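Agent de tri et de préparation d'objets (H/F) – Grenano

Type de contrat : CDD de 6 mois, temps partiel
Prise de poste : septembre
Service : atelier, site de Tratton

Grenano recueille, trie et remet en circulation des objets du quotidien : ustensiles, brosses, textiles de ménage, boîtes et emballages métalliques. Les lots arrivent mélangés de nos points de collecte et sont répartis à l'atelier avant de partir chez Sumex ou au magasin Liepiņa.

Vos missions
Vider les bacs de collecte et séparer les objets par matière.
Mettre de côté les torchons, éponges et brosses destinés au lavage.
Écarter les canettes et autres emballages à recycler.
Nettoyer les bacs et le plan de travail en fin de poste.
Remplir la fiche de lot et signaler tout objet coupant ou souillé.

Profil
Aucun diplôme demandé. Une première expérience en tri, en ménage ou en logistique est appréciée. Le poste se tient debout. Il faut pouvoir porter des charges de 13 kg et lire une consigne écrite en français.

Horaires et rémunération
Quatre heures par jour, de 8 h à 12 h. Salaire horaire selon la grille interne, prise en charge de 50 % de l'abonnement de transport, gants et chaussures de sécurité fournis.

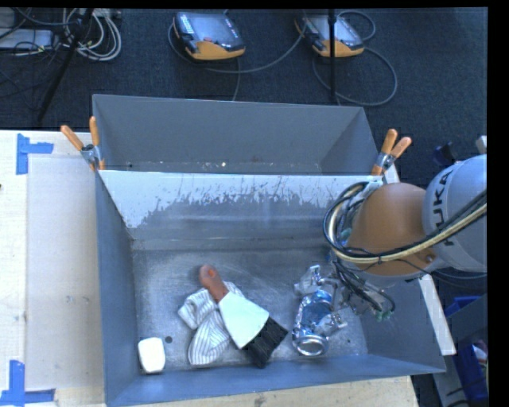

Une période d'essai est prévue au contrat. Les deux premières matinées se font en binôme avec un agent déjà en poste, qui montre le classement des matières et la tenue des fiches.

Pour postuler
Envoyer un CV et quelques lignes de présentation au service du personnel de Grenano, ou les déposer à l'accueil du site de Tratton le matin. La lettre de motivation n'est pas obligatoire. Préciser vos disponibilités et, le cas échéant, les aménagements nécessaires. Les entretiens ont lieu sur place et comprennent une visite de l'atelier. Une réponse est adressée à chaque candidat.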